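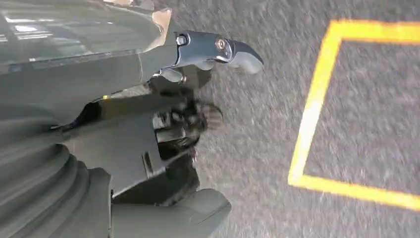

Svyatoslav says twelve months is too long to sign for and we should ask Ovness for six, or rent by the week until we know more. He sent that at 7 this morning, before I had my coffee. I wrote back that the weekly rate is worse and I'd look at it again tonight.

Sunday, and the building was quiet. Second day with the Semaan on trial. The package is the robot, the wrist cameras, the Madgate software and 200 hours of phone support. Price is 2000 a month, plus 500 for setup. Setup took all of yesterday and I had to call them twice. Relu Moldovan picked up both times and knew the answer both times, so I'll give them that.

Spent the first hour on the wrist view. It's sharp when the arm is still. When the arm moves it smears, and I had to keep pausing playback to find a clean picture. I asked Relu if there was a shutter setting. He said yes, page 12 of the manual. The manual I have doesn't have a page 12.

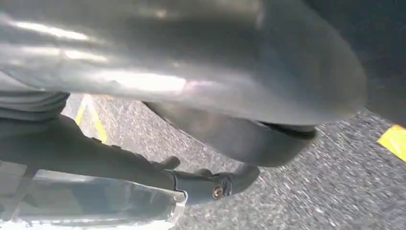
*Wrist camera, finger and ribbed cover, with motion blur.*

Lunch at my desk. Raed came in for an hour and ran the handling job from the head view, which I like a lot better. You get the hand, the part and the shelf all together, and the inner parts are easy to see through the clear shell of the hand. He wants the view wider. I think it's wide enough. 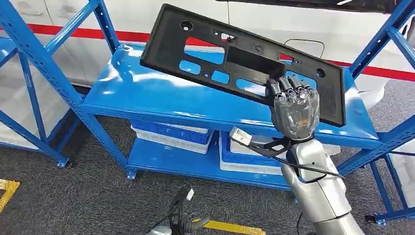

*Head view. Black panel in the right hand, blue shelving behind.*

After that, the floor work by the yellow tape. I kept the speed at the lowest setting for all of it. The Madgate screen logs every stop with a time but gives no reason for it, so I wrote my own notes on paper next to it. Need to ask if that can be changed. Munther will want the reasons, and he won't read my handwriting. 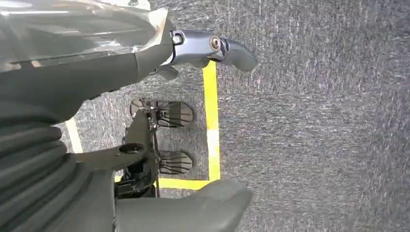

## For the Monday call

- Six months instead of twelve. What does that do to the 500?
- Missing manual page.
- Reasons in the stop log.
- Spare finger pads, price and how long to ship to Cloltesgate.
- Do unused support hours carry over?

Left at 5:40. Charger is on, key is in Dima's drawer.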